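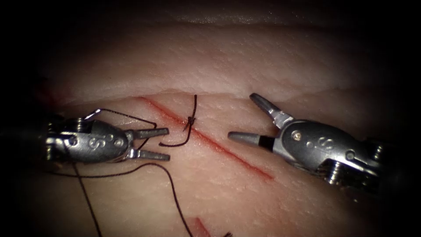

A suture practice pad with a thin red incision line.

The wedding of Corina Bucur and Octavian Rusu was held at Wescombe in October, before 100 guests. The bride was attended by six bridesmaids, the youngest of them her niece. Safta Enache, the groom's grandmother, was escorted to her seat shortly before the service began.

The couple had asked for a short ceremony – 20 minutes in all – followed by lunch in the walled garden. Ieuan Ruddock gave the first reading, and Emilian Stoica proposed the toast.
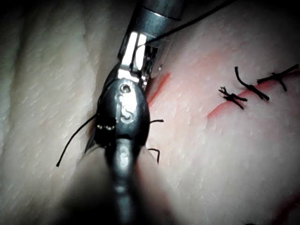

Instrument tip over the pad, with a raised marking on its dark housing.

The bride's veil was first worn by her mother in 2000. It has since been returned to the family for safekeeping.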